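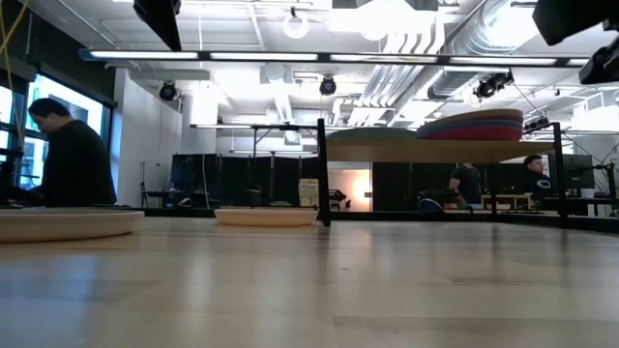
Every April my brother-in-law sends me a video of a robot doing the dishes, and every April I write him back the same two words: "whose kitchen?" This year's came with a note saying I'd have to eat my blog posts, so I guess I owe it a proper look.

For anybody new, I ran the dish room of a cafeteria for 9 years. I've put away more plates than I'd like to think about. I don't build robots and I couldn't tell you how one is programmed. What I do know is plates, and I've come to believe that plates are where most of the household robot talk goes soft.

Take the easy version of the job. You have some plates on a table and a shelf to put them on. They're clean. They're round. They're plastic or something like it, so if one hits the floor you pick it up and carry on. A six-year-old can do this with one hand while telling you about a dream she had. That is the job most of the demos I've watched are working on, and I don't say that to be mean. It's a fair place to start. I only object when the place to start gets written up as if supper is already cleared.

A plate lying flat is a nasty thing to pick up if you think about it. There's no handle. The rim is close to the table and your fingers have to get under it, or you slide it to the edge and pinch it there, or you press down on one side so the other comes up. I do all three without choosing. A gripper with two fingers has to choose. Plates with a tall rim are kinder, and I notice the demos like those. I've never once seen a demo with the big flat dinner plates we had, the ones with a lip you could barely get a fingernail under.

Then there's stacking. Two plates of the same kind sit inside each other. Put down different sizes, or put one down a little off, and the stack leans. A leaning stack is fine for one more plate, and maybe for the one after that. When I trained new people I told them to fix the lean the moment they saw it, and about half of them looked at me like I was fussy until the first time they had to sweep up. I would love to know whether these machines see the lean. I don't mean whether the camera can pick it up. I mean whether the thing stops, goes back and squares the stack before adding to it. Most of the videos end before that question comes up.

I put some of this to Soo-ah Cheon, who was on the dish line with me and later went to work for Hamdy, a little outfit that tests machines for commercial kitchens. She's far more patient with the subject than I am.

"You're grading it like an employee," she told me. "Grade it like a dishwasher. The first dishwashers were terrible too."

I said the first dishwashers didn't have a trailer with piano music.

She laughed, but she wouldn't let me off. Her point was that shelving plates used to be flatly out of reach for a machine unless every plate was the same and sat in the same spot. You'd bolt the thing down, build a chute, and pray. Now you can put a few different plates down in more or less any old place and a decent arm will find them. She had watched one called the Sillar work through 40 plates in a row at her shop and drop just one. I'll admit that's better than I would have guessed.

So I asked how long it took. She said she'd have to look it up, and a week later she sent me the number: 348 minutes.

Now, she was careful to explain that this included resets, a lunch break, and a long stretch where somebody was on the phone with the company. Fine. Take all of that out and cut what's left in half. I'm still standing there with a dish towel wondering if I can just do it myself. The cafeteria went through 1000 plates on a busy lunch and we were wiping down by three.

Speed isn't even what bothers me most. Speed gets better. My trouble is with everything that has to be arranged before the clever part begins. Who scraped the plates? Who dried them, and who took the fork out from between the second and third one? Who cleared the table so the arm had room to swing? Watch any of these videos and look at what's missing: no half glass of milk, no mail, no cat. In my house the table has never been that bare, including the day we bought it.

Dae-han Ji, who reads this blog and writes in whenever I complain about machines (hello, Dae-han), says I should count a chore as done by a robot if a person would otherwise have had to do it. That's reasonable. But then you have to count the chores the robot makes, too. He tried a Nanumell unit in the back room of his store last year, putting boxed Prosport sneakers on a rack. By his own account it shelved them nicely. By his own account he also spent every morning turning the boxes so the labels faced the right way, because otherwise it would pause and think about them. He called that "setup." I call it stocking shelves.

Where do I come down? I think a machine can put a plate on a shelf, and I think it can do it again with a different plate, and I'll stop pretending that's nothing. If you have one kind of task in one place and a person nearby who knows where the stop button is, maybe there's a use for it today. Soo-ah believes kitchens like our old one will have them on the clean end of the line before homes do, and I'd agree with that. The clean end is dull, it's hard on the shoulders, and the plates come out of the racks in good order. I wouldn't have fought anybody for that station.

But a home? Show me a sink after a birthday party. Show me a cabinet with the good bowls in front of the everyday ones, a door that sticks, and a platter that only fits if you tilt it and say a bad word. Leave the video running the whole time, with no music and no speeding up, and let me see who walks in to help and how often.

I sent my brother-in-law most of the above in a long email. He answered that I had now spent more time writing about the dishes than the robot did putting them away. I checked, and I was at two hours and ten minutes, so he's wrong about that as well. He's coming over next month and has been told he's washing.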